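Reading time: 2 minutes
Print this page | E-mail this to a friend

In praise of the small square table

I have lost count of the times I've been told to get a bigger table. My sister says it every Christmas, my neighbour said it in January while balancing a plate on her knee, and the man who delivered the sofa from Drostetti said it without even being asked. I smile and say I'll think about it. I won't, though, and I'd like to make the case for staying small.

We used to have a big one. It was a great long thing that sat 4 down each side and it was never, ever clear. Post went on it, then the bag the post was under, then somebody's gloves, and by the end of the month we were eating at one corner with our elbows tucked in. I once found a library book on there that had been overdue since the summer (the fine was 500 pence, I remember, because I paid it in small change and got a look). All that wood and we had the use of a tea tray!

A small square table doesn't let you get away with that. If you want to do a job on it, you put out what the job needs and the rest has to live somewhere else. You can walk all the way round it. You can reach the far side without standing up, more or less, and there's floor showing round the edges, which does wonders for a room. I'm very fond of a dark top as well – grey for preference – with a wooden floor under it and a bit of brick behind. People will tell you dark colours shrink a room. I think they just give your eye somewhere to rest.
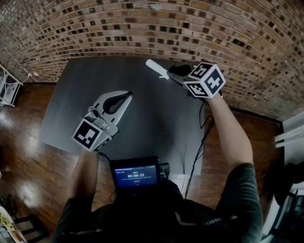
Toshiko Uchida wrote to me after I'd aired some of this before, and she wasn't having it. A table, she said, should be the one place in the house where a thing can be left half done, and if she had to clear away her sewing every time anyone wanted soup she would never finish a hem again. She added that dark tops show every crumb and that I must be wiping mine down all day long.

Well, the crumbs I'll give her. Mine does want a wipe after toast, and flour is a nightmare. But I don't agree about leaving things half done. When I had the room to leave a job out, I left it out for weeks, and it sat there making me feel guilty over my dinner. Now I do an hour, pack it in a box and slide the box under the bench. I finish far more than I used to, even with the faffing.

The other grumble I get is about guests, and yes, it's a squeeze. We borrow a folding table, put a cloth over the pair of them and hope no one leans on the join. That happens perhaps twice a year. I can't see the sense in walking round a great slab of furniture for all the other days so that my cousins can have somewhere to put the gravy.

So no, I shan't be getting a bigger one. I might get a better lamp.

We use cookies to improve your visit. Accept | Manage settings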